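Ticket 207 - Dramside office, upstairs wifi drops
Opened by: Coralie Dunstan
Status: open
Priority: normal (was low)

May 10, 2023
Upstairs wifi dead again after lunch. Downstairs fine. Laptop says connected, no internet. Phones same thing.

Restarted Candon router. Back for 13 minutes, then gone. Restarted again, nothing.

Wired laptop straight into router: 300 down, steady. So not the line. Called provider anyway, they see no faults.

Moved upstairs extender from hallway to the back room. Signal bars better, still no internet. Put it back.

Factory reset on extender. Set up from scratch, same network name, same pasword. Worked till the end of the day, I left it alone.

Next morning: down again. Extender light amber. Manual says amber = weak link to router. Its on the same shelf as yesterday.

Tried fixed channel instead of auto. No change that I can see. Firmware page wont load from upstairs, will do it from the desk.

Attachment 1, upstairs:

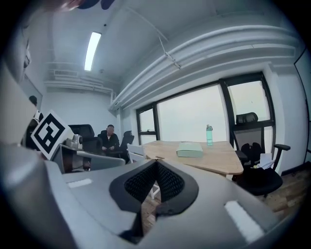
Jagadeesh Kartha: Check the address range on the router before you touch firmware. If it's only handing out a few addresses and the Pirkholm tablets grab them all, everyone else gets connected with no internet. Set the pool to 100 and drop the lease time to a day. Then restart the extender last.

Coralie Dunstan: ok pool was set to 13!! Changed it, restarting now. Leave ticket open till Friday pls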